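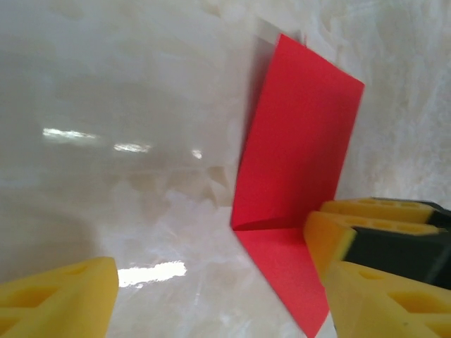 Red paper or thin card, one fold, standing on a marble surface.

Progress report to the Clullow Fund
Paper and Card Folding Sessions, Flernside
December 16, 2024

Hello again from Flernside! You asked for something shorter than last time, so I've tried to keep this to the folding work and leave the building news for the annual letter.

Where we are

We've now run 33 sessions since April, against the 30-odd we promised in the application, so we're on track and a little bit ahead (the autumn was busier than I dared hope). Each session is built around a single fold or a small group of folds. We started with the plainest one there is, a single crease across a sheet so that half lies flat and half stands up, and I have to tell you it has been the most popular thing we've done all year. People think it will take ten seconds. Then the upright half leans, or the whole thing slides over backward, and suddenly everybody at the table has an opinion about where the crease should go.

We've stayed with it much longer than planned. The original schedule gave it one session and it ended up with four. I moved the box lids to the new year to make room, and I don't regret it at all - the groups who spent that extra time on the standing fold made much cleaner work when we got to the pop-up cards.

Paper and card

Most of the materials money has gone to Rutkowska, the paper merchant we named in the budget. They sell by the ream and by the mixed pack, and we've had both. The red has been the star. It holds its color well, it shows a crease clearly, and beginners can see straight away whether their fold is sharp or mushy. The pale gray we bought at the same time was a mistake on my part. It's lovely paper, but on a light surface you can hardly see what you're doing, and two of the packs are still sealed. I'll use them for backing sheets.

We've also learned to be fussier about weight. The thin sheets fold beautifully and then sag by the end of the afternoon, while the heaviest stock stands like a soldier but cracks along the fold unless it's been scored first. We've settled on something in between for the regular sessions and keep the heavy stock for the people who want to learn scoring. I'm happy to send samples if anyone on your side would like to feel the difference!

The room

The marble has been a nice surprise. I'd worried about it when we agreed to use this room (it looked so smart, and I pictured glue everywhere), but a smooth, hard surface is just what you want under a fold. You can run a thumbnail along the crease and feel it go down. It wipes clean too. The one drawback is that light pieces can skate about on it, so we've bought a roll of thin non-slip mat and cut it into squares for anybody who wants one. About half the group use them and the rest say it's cheating.

Light is still a bit of a puzzle. Shadows are useful when you're checking whether a panel stands straight, and we've started asking people to look at the shadow before they touch the fold again. By four o'clock in the winter, though, the far end of the room gets gloomy. I've put a pair of Vito desk lamps on the wish list for next year, paid for out of our own donations box and not from your grant.

Money

We have $419 left in the materials line. That should cover card through to the end of the grant, including the box lids and one larger order for the spring display. Nothing has been moved between budget lines. The room hire line came in slightly under, and I'd like to talk to you about whether we can put that toward bone folders. We own 10 at the moment and they get passed around the table like the salt.

What hasn't gone so well

The instruction sheets, mostly. I wrote them, so I can say so. They had too many arrows, and people ended up copying whoever was sitting next to them. I've redone the first few with larger drawings and far fewer words, and the rest will follow before the sessions start up again. The take-home packs are late as well - I was waiting on envelopes the right size and then changed my mind about what should go in them. They'll be ready with the new instruction sheets.

Coming up

Box lids first, then a run of sessions on curved folds, which I'm still practicing at my own kitchen table with mixed results. The display is planned for spring, and I'd love for someone from the Fund to come and see it. I'll send the dates as soon as the room is confirmed, along with the receipts for the last two Rutkowska orders.

With many thanks,
The sessions organizer, Flernside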